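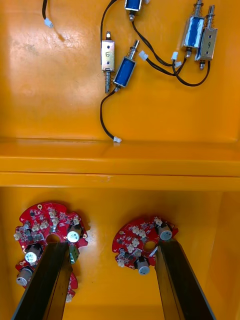 Solenoids on the orange panel, one marked 5.

I gave up the car in December. The insurance renewal came in at more than I'd spent on petrol all year, and I was mostly using it to go to the big shop on Saturday and sit in the queue to get out again.

From Hindari the 57 bus goes into town every 25 minutes, or it does until the evening, when you need to look it up. I get on by the chapel and I'm at my desk before nine. Driving was quicker by a bit, but then I had to find somewhere to park.

Shopping was the part I worried about. I now go twice a week and buy what fits in a rucksack and one bag. Potatoes and cat litter are a nuisance. I've stopped buying fizzy water.

I did the sums last night. After selling the car and paying for a bus pass, I'm 2482 better off, and most of that is the sale, so next year won't look as good. I've put it towards the roof.

What I do miss is going to the coast on a whim. There is a train but you have to change and the second one is often late. My sister has offered me hers for a weekend in spring and I'll probably say yes.

The bike needs a new back tyre before I can say anything useful about cycling. I'll do that post next.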